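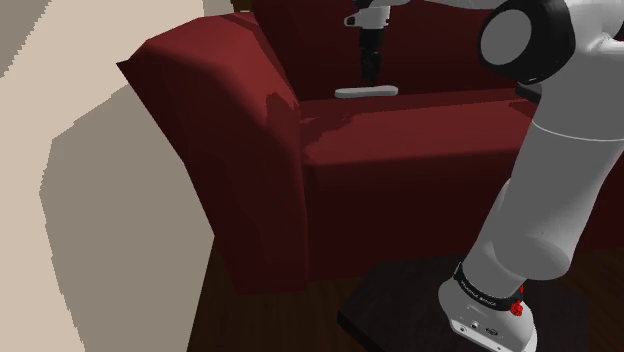 Week 5 handout: What a simulated success rate tells you

Read the Stinon report before class. Its headline result is that a grasping policy trained on 2000 simulated episodes picks small items off furniture in 61 out of every 100 tries. Keep that number in mind, but don't repeat it to anyone until you have worked through the points below.

First, ask what counted as a pick. In the report, a trial passes if the object is above the seat at the last time step. An object wedged between the fingers at a bad angle passes. So does one that is about to slip.

Second, look at the contact model. A sofa cushion gives when you push on it. If the simulator treats the seat as a rigid box, the fingers can't press into it to get under a thin object, and the arm may be learning a trick that works only on a hard surface - or missing one that works on a soft one. The report gives one friction value for the whole seat and doesn't say where it came from.
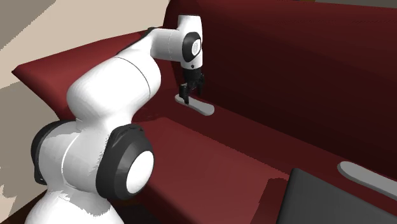

Source: Listthorpe course archive, simulation render.

Flat objects are the hard case. With the gripper pointing straight down over something thin and pale lying on the cushion, a small error in height decides whether the fingers close on the edge or on air. A second object of similar shape lies farther along the seat, and the report never says how the policy is told which one to go for. I would want to know that before reading any table.

Third, the baseline. Fogh, the scripted planner used for comparison, scores 60. The authors call the one-point gap an improvement. They ran 5 seeds and report only the mean.

The Skinano follow-up repeats the test with new object poses but keeps the same sofa, so it says little about other furniture.

For next time: write one page on which single change to the test would most lower your trust in the result, and how you would run it. Bring the seed-by-seed scores if you can get them.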